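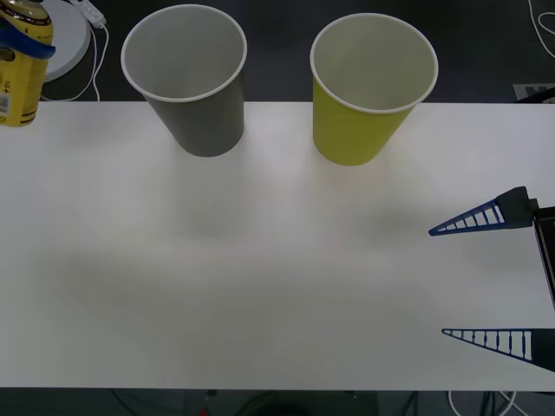 Sharing the Work of Sorting: A Conversation with the Household Materials Coordinator at Farnatwood

The town of Farnatwood began separate collection of food scraps in April, after a trial on the streets north of Jellesel Road. The Office of Public Services spoke with the coordinator of the program about the trial, the questions residents have raised, and the changes planned for the coming year.

The coordinator has worked for the town for nine years, first in street maintenance and later in the permits office. The move to household materials came when the landfill contract was due for renewal and the Office was asked to look at what residents were putting in their trash.

"We opened bags from 200 households," the coordinator said. "I had expected a good deal of cardboard. The heaviest part by far was food, and much of it was still in the package."

The trial that followed enrolled 169 households. Each received a lidded kitchen pail, a larger outdoor cart, and a printed sheet listing what could go in. Collection took place once a week, in the early morning, on the same route as the regular trash truck.

The first weeks were uneven. Some carts were put out full and some were never put out at all. Staff went door to door in the third week to ask why.

"Smell was the main concern, and we had not said enough about it on the sheet," the coordinator said. "People were emptying the pail when it was full. For a small family that might take six days, and in warm weather six days is too long. We now ask residents to empty it every other day, full or not, and to rinse it when they do."

The sheet has been rewritten twice. The first version listed more than forty accepted items in small type. The current version fits on one side of a page and groups them under plain headings: fruit and vegetables, meat and bones, bread and grains, coffee and tea. Liners are still the subject of many calls. The composting site at Aguirre accepts paper liners and newspaper but does not accept plastic bags of any kind, including those sold as compostable.

"That answer disappoints people, and I understand why," the coordinator said. "They have bought the bags in good faith. The site runs a short cycle and the bags do not break down in the time available. If the site changes its process we will change the rule."

By the close of the trial, nearly 721 residents outside the trial area had written or called to ask when service would reach them. The Office had planned to extend the routes over two years. It chose instead to open them to the whole town at once, with enrollment left to each household.

Apartment buildings remain the hardest part of the program. Most have a single enclosure for trash, often with no room for another cart, and the person who manages the building may live in a different town. The coordinator described visits to the Wudatent apartments, where two carts were placed beside the mail room and then moved three times in a month.

"Every place we tried was in somebody's way," the coordinator said. "They are now by the rear entrance, under the light, and use has gone up. It was the tenants who suggested that spot – we had walked past it several times."

Asked whether the program should become mandatory, the coordinator was cautious. The decision belongs to the town council, and the Office has not made a recommendation. A report on costs is expected before the next budget is drawn up. It will cover fuel, staff hours, and the fees paid at Aguirre, and it will compare them with the landfill charges for the same period.

Finished compost will be offered to residents in the spring at the Jellesel Road yard. There will be no charge for the first two loads per household. Residents must bring their own containers and a shovel, and should have proof of address with them. The yard opens at 8 a.m. and the gate closes at noon.

The coordinator also asked that residents continue to remove the small stickers from fruit. "They come through the whole process without a mark on them," the coordinator said. "We find them in the finished compost, and so do the gardeners."

Enrollment forms are available at the front desk of the Office of Public Services and at the library.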